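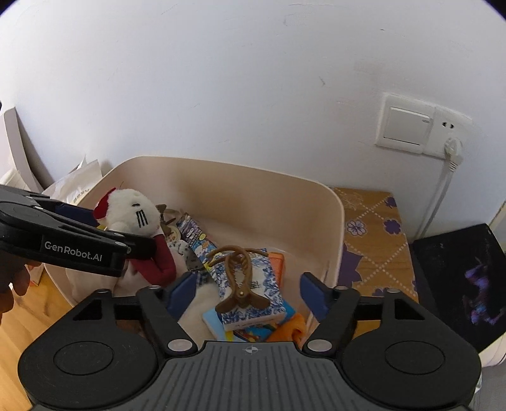 What is in the Clemon Siblings Reading Set?

Short book notes on 80 novels in which a brother or sister relationship carries the main plot, written by members of the Clemon reading group and gathered into one plain text file per book.

# Clemon Siblings Reading Set

Release of 3 Nov 2021. This replaces the June release, which had only 33 books and a messy folder layout (sorry to everyone who had to untangle it!).

## Why we made it

We love family novels, and we kept running into the same problem: blurbs tell you a book is about "family" and stop there. Is it two sisters running a farm, or a brother who turns up at the funeral after years away? We wanted to be able to look that up, and the notes grew from there.

## Layout

- `notes/` has one file per book, named by short title
- `index.csv` lists title, setting, narrator, sibling pair and ending
- `tags.txt` explains every tag, with a line on when to use it

Notes are in English, in UTF-8. Most are a page or less, though a couple of people got carried away with the long sagas and we let them.

## Fields

`narrator` is one of `elder`, `younger`, `parent`, `outsider`, `shared`. Use `shared` when chapters trade off between siblings, even if one of them gets far more pages.

`pair` takes up to 6 values, for big families. Twins are always `twin`, never elder or younger, whatever the book says about who was born first.

`ending` is `together`, `apart` or `open`. We argued over this one more than all the others combined, and the file `tags.txt` has the wording we settled on.

## Spoilers

Yes, lots! The `ending` column gives the game away for every single book. If you want to browse safely, load the index without that column and skip the last paragraph of each note.

## Known gaps

Translated novels are thin, only 10 of them so far. Step-siblings are tagged unevenly in the older notes. The Faven notes (the ones with `fv` in the file name) came from a different group and use star ratings, which we left in place.

## Reuse

Take the notes, quote them, build a reading list from them. Please credit "Clemon Siblings Reading Set" and keep the file names if you pass them along, so corrections can find their way back.

## Comments

**tulto**
So happy to see the index as a CSV now! The twin rule makes sense to me. Could the setting column get decades as well?

**bensaid**
Found a duplicate: the lighthouse novel is in there under both its US and UK titles.

**clemon**
Good catch, the US title stays and the other goes in the next release. Decades are a great idea, tulto, we'll try it on the `fv` notes first.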